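Ratero Bench Pair: drinks and light prep

Two arms, one bench, and a quote that will look perfectly reasonable until you read page 2. The Ratero pair is sold through our Plendport showroom to cafés, test kitchens and training colleges that want small, repetitive bar jobs handled at table height.

Start with the tabletop, which every buyer measures last. Puspita Simanjuntak in our planning office asks for the bench drawing before she'll talk price, and she is immune to charm. Allow for cups, bowls, fruit, a cutting board and the cables. Then allow for more cables.

Ice, citrus and a small blue cup on the bench:
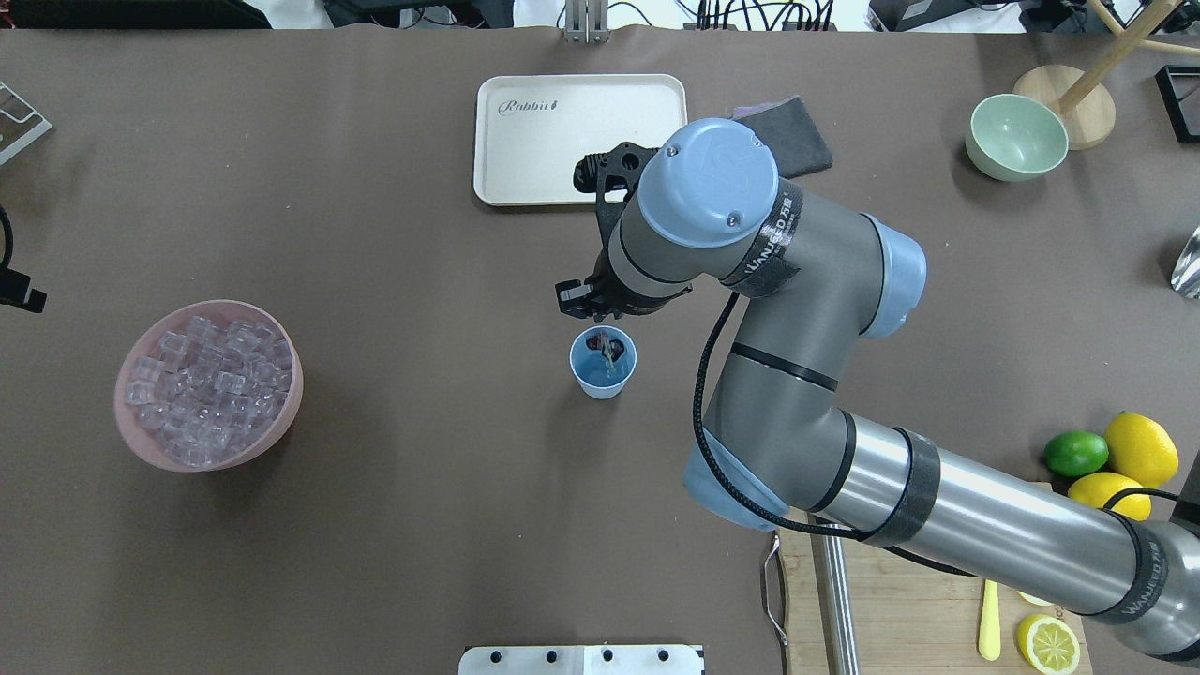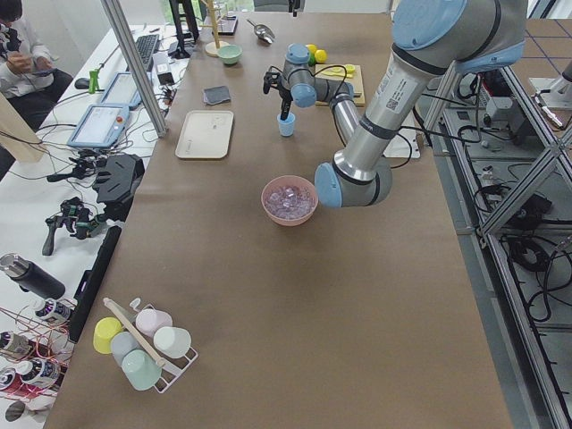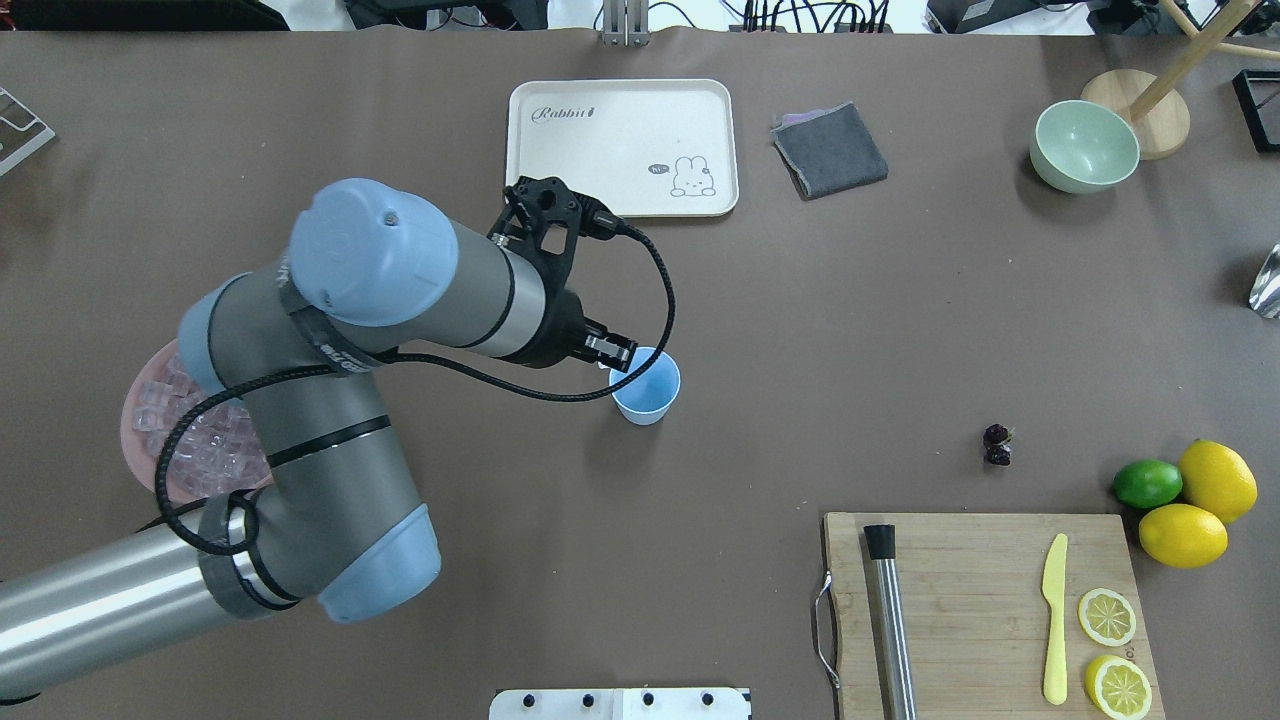
Delivery is 60 days from deposit. Installation takes 2 days if your power is where you told us it was. We ask for 40 per cent up front and 20 per cent on delivery, with the balance due at sign-off. Grippers are quoted separately, as are spares, floor frames and the colour of your covers, should you have feelings about grey.

Budget for training as well. Prasetyo Nasution runs the operator course at Kisotdale, and places for May go early. Your most enthusiastic staff member will volunteer. Send the patient one too.

Khoo service plan: optional, sold by the year.
Prices current at 2020-10-02.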